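How to Pack a Rugby Kit Bag for an Away Match

Print this page | E-mail this page

Away days go wrong in small ways. A player leaves a mouthguard on the kitchen counter, or the only spare laces are in somebody else's car. The steps below are the ones we use at Nurnerdale for league trips, and they work for juniors and adults.

1. Start the night before

Lay everything out on the floor before any of it goes in the bag. Check boots first. Tighten loose studs and replace any with a sharp edge, as the referee will look at them. Knock the dried mud off outside.

2. Bag the small items

Mouthguard, tape, laces, spare studs and the stud key go into clear zipper bags. Use one bag for things that go in your mouth and another for everything else. Press the air out and run your fingers along the strip twice.

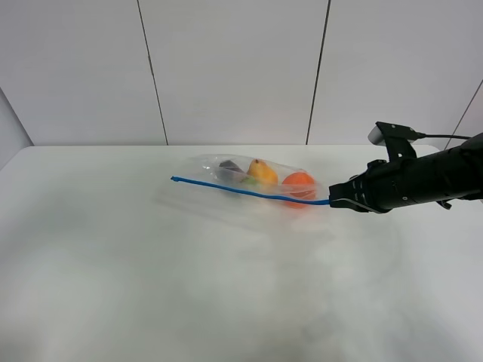

Clear bag with a blue zipper strip.

Write your name on each bag in marker. Deolinda Correia, who manages our women's side, keeps a box of 12 spares in the team trunk, but please don't count on them.

3. Pack in reverse order

What you need last goes in first:

- Towel, shower things and clean clothes at the bottom
- Match shorts, socks and base layer in the middle
- Warm-up top, boots and small bags on top

Match jerseys travel with the team, so leave yours out. If you wear a scrum cap or shoulder pads, put them beside the boots where they won't get crushed.

4. Add a bag for dirty kit

Take a large plastic bag, big enough for a full set of muddy kit plus boots. Thin ones tear on studs – double them up if that is all you have. Open it at home so you know it has no holes.

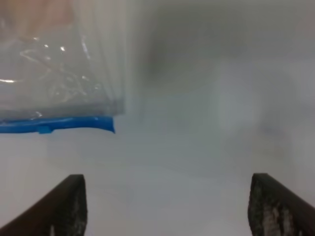
Thin clear plastic creases easily.

5. Food and water

Fill two bottles. Pack something plain to eat on the bus and something for after the match. The clubhouse at Valente serves a hot meal, but the kitchen at Watidico closes at 4 p.m. and we are usually still in the showers.

6. Check the paperwork

Carry your player card and any medical note in an outside pocket. Front-row players should tell Judite Louro before the bus leaves if they are not fit to scrummage. She fills in the team sheet on the way.

When you get home

Empty the bag the same night. Rinse the mouthguard in cool water and let it dry before it goes back in its case. Stuff boots with newspaper and keep them away from the heater – direct heat cracks the leather. In December the boots can take two days to dry, so change the paper after the first night.

Print this page | E-mail this page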